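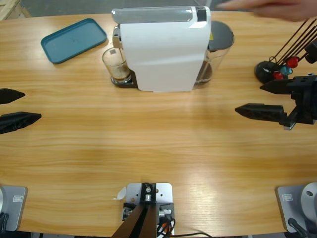 Scale in small heating appliances is a water chemistry problem first and a cleaning problem second. My tap water in Coltberg tests at 281 ppm total hardness, and most of that is calcium carbonate held in solution as bicarbonate. Heat drives off carbon dioxide, the carbonate drops out, and it sticks to the hottest surface available. In a kettle you can see the deposit. In a capsule machine like the white one on the oak-grained table, the tank is clear plastic and easy to check, but the tank is the coldest part of the circuit and stays clean long after the heater has started to coat.

I moved here from Gomska, where the supply measured 185 ppm, and kept the same descaling interval for a year. That was a mistake. The kettle element failed in February and I cut it open. The crust was uneven, thick at the bend and thin on the straight run.

Since then I have kept a log. Hardness is measured with a drop titration kit. Strips are fine for a yes or no answer but I could not get two of them to agree to within one color band. Each titration takes a few minutes and I do it on the first of the month, cold tap, after letting the line run.

The filter is an Iditz jug cartridge, rated for 205 liters at a hardness lower than mine. I log volume by the jug. Output hardness starts low and climbs steadily, and I replace the cartridge when the reading passes half the tap value. On my water that happens before the rated volume.

For descaling I use plain citric acid. Keep the solution warm, not boiling. Calcium citrate gets less soluble as temperature goes up, so a boiling solution can leave a white deposit that is harder to remove than the original. Rinse with two full tanks.

I looked at an under-sink softener from Ruggiero. It was 700 dollars before fitting, and it adds sodium. I may price a bypass line for the cold tap later.

Next entry will have the February readings plotted against cartridge volume.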